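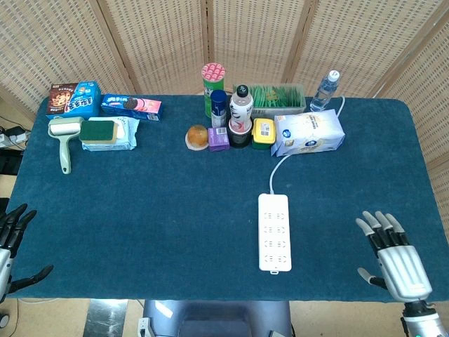 Took the Brirnari ferry over to Zekcombe this week. The timetable has three sailings a day in July and, as I now know, one in October. It leaves at 6:40. In the morning.

Ticket was 18 dollars each way. A return is 37. I asked the woman at the counter about that and she said most people buy two singles.

Crossing was flat and gray, lovely if you like flat and gray, and I do. Snack bar sells one kind of sandwich. It's egg.

The island bus meets the boat unless the boat is late. We were four minutes late. Walked to the MacLeod guesthouse with a suitcase that has 1.5 wheels.

Room was clean, bed was great, window looks at the other half of the guesthouse. Breakfast ends at 8, so you can be up for it or you can be on vacation.

Did the lighthouse. 222 steps according to the sign at the bottom, 454 according to my knees. Closed at the top for painting, which is on a sign at the top.

Nondoten beach is the real reason to go. Long, windy, two dogs and me on a Thursday. Bring a thermos, the kiosk shut for the season.

Posting from the dock, Friday, October 8, 2021. Boat's due at 5:15 and there's a line already. I'd go again, probably in July, with everyone else.

If anyone has found a second place to eat on Zekcombe, please reply.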